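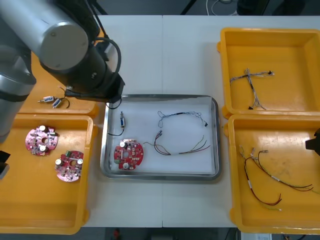
Hesstead sorts, kits and repacks small electrical parts for people who would prefer not to. We started in 1000 square feet behind a tile showroom, with 8 orders in the first month and a kettle that took most of the available power. Everything goes into orange bins, solenoids in one and round red circuit boards in another, and whatever belongs together meets on a white-lined steel tray in the middle of the table. Orange was Heikki Rantala's decision. He got a good price on the bins and has been calling it our brand colour ever since.

Sơn Giáp looks after the catalogue, now 874 lines long, and will talk about connectors for as long as you let him. Most of our kits go to repair shops and colleges. The Orkell kit is the steady seller; the Grurisetti is for people who enjoy a challenge, or who ordered it by mistake.

There are 23 of us these days - more at lunch, somehow. We close for a week in March to count the stock and argue about the labels.

Visitors are welcome if they ring first. Parking is behind the Aaltonen building, in any bay without a name on it. The names are taken seriously.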